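Feltthorpe knitwear mill, open day report

Posted February 1, 2026 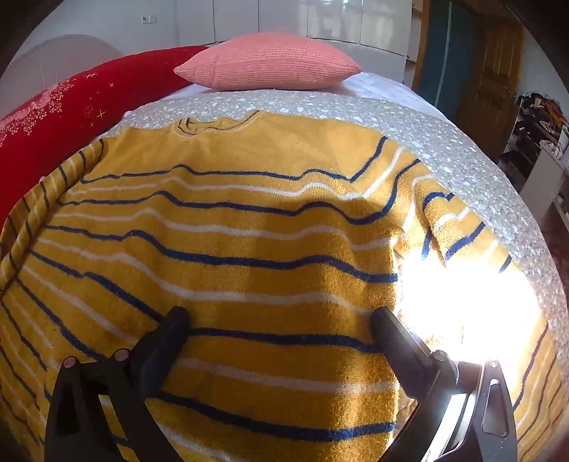

Yellow sweater with navy and whitish stripes, laid out on a bed.

The Enell mill at Feltthorpe opened its finishing floor to visitors in December. Most mill tours stop at the knitting machines. This one gave the larger part of the afternoon to what happens to a garment after it has been sewn up, and these notes cover mainly that part.

Access is through the yard on the Brullthorpe side. Visitors sign in, leave bags in a locker and follow a marked route. Total floor length is 283 feet, with knitting at the north end and finishing at the south.

Knitting

Panels are knitted flat: front, back, two sleeves. A striped body takes 472 rows from hem to shoulder in the medium size. Color changes are made at the side of the panel and the yarn ends are worked into the seam later. Stripe placement is set from the hem upward, and the yoke is left plain on the design we were shown.

Linking and washing

Neck trims are joined on a circular linking machine, loop by loop. The operator's error rate was not given. Garments then go to a wash of 600 liters at low temperature, followed by a short spin. Dark yarn next to pale yarn is the main risk at this stage, and a test swatch is washed ahead of each batch.

Laying out and folding

The demonstration covered drying flat and folding at home. The method, as noted:

Lay the sweater on a bed or other flat surface, front up, neckline away from you.
Straighten the neckline first. A trim that curls at one end pulls the shoulder with it.
Smooth the plain upper chest outward with a flat hand. Do not drag the knit.
Use the stripes as a guide. A stripe that rises in a peak or dips near the armpit shows where the fabric is out of line.
Unroll the sleeves from the shoulder down. Sleeves twist into a tube very easily and dry that way.
Fold each sleeve across the back, then fold the body in half, hem to shoulder.

Wide stripes make the check quicker than plain knit does. On a single-color garment the side seams have to serve instead.

Mill shop

Seconds are sold from a room behind the packing area. Stock number 439, a striped crew neck with a slightly uneven cuff, was the last in its size. The Baldursdóttir range of heavier sweaters was on the upper shelves and not discounted.

Practical points

The finishing floor is warm and humid, so a coat is a nuisance. Steps to the shop are steep. Parking in the yard filled early; the street behind it had space all afternoon. Printed care sheets were available at the exit in two sizes, and the larger one includes the folding diagram.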